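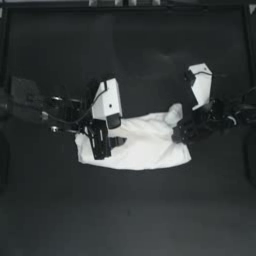 I have been suspicious of laundry advice for a long time, and folding advice most of all. Every few months a new method comes along that promises to change the way you feel about your linen shelf, and every one of them starts with a cloth that is already flat. Mine never are. White cotton comes out of the basket bunched up on itself, the way the cloth on the dark surface is, with one fairly straight hem you could work from and a hump of fabric standing up near a corner. The straight hem is where I would begin. The books say to find the corners first, and I would like the people who write them to find a corner in that hump.

This page goes with the notes Hường Quan and I have been keeping on household whites: towels, dishcloths, napkins, the plain stuff. She believes in method. I believe most of it is sold to us by people with shelves to fill. We agreed to let each of us grumble in turn.

A word on the dark surface. Hường says white cloth should always be sorted on something dark, so that you can see the outline and the folds. I was ready to laugh at this, having sorted whites on a white bedspread all my life. I will grant her that the edge of a hem is easier to find against black. Whether it saves any time is another matter, and she has never shown me that it does.

Then there is the Wondden board, a folding template that Nghĩa Trình swears by. You lay the cloth on it, flip the panels, and out comes a neat rectangle. It does work on T-shirts. On a hand towel I can't see what it does that two hands don't, and you still have to get the towel flat before the board is any use. That is the whole job, in my view. The fold itself is the easy bit. Nghĩa's answer is that his shelf looks better than mine — true, but he owns fewer towels.

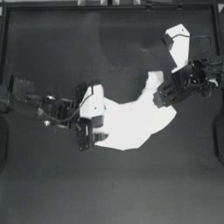
Shaking out is the other thing people get worked up over. The leaflet that came with my Enov drying rack says to snap each piece 2 times before hanging it. Why not once? Why not five? I have tried it both ways and the towels didn't seem to care. A good pull along the hem does more for a creased cloth than any amount of snapping, and it's easier on the wrists.

Hường disagrees, of course. Her rule is to pull across the short side first, then along the long side, then smooth from the middle out with the flat of the hand. Fine if the thing is a rectangle to begin with. Half of my whites are lopsided from years of hot washes, and no order of pulling will bring the edges back to meet. I fold those in thirds with the bad edge inside and put them at the back.

As for ironing dishcloths, I have heard the arguments and I remain unmoved. Kutar sells a linen spray that is meant to spare you the iron. The bottle claims 125 uses. I got through mine well before that, and what I had to show for it was damp napkins that smelled of lavender. Hường liked the smell.

We still need to settle the question of rolling versus folding. She rolls hand towels and stands them on end in a Vũ basket, and they do stay put until you take out the first one. After that they lean. I am told a smaller basket would fix this. I have some doubts about buying a second basket to correct the first, and the towels are back on the shelf for now, in a stack, folded edge to the front.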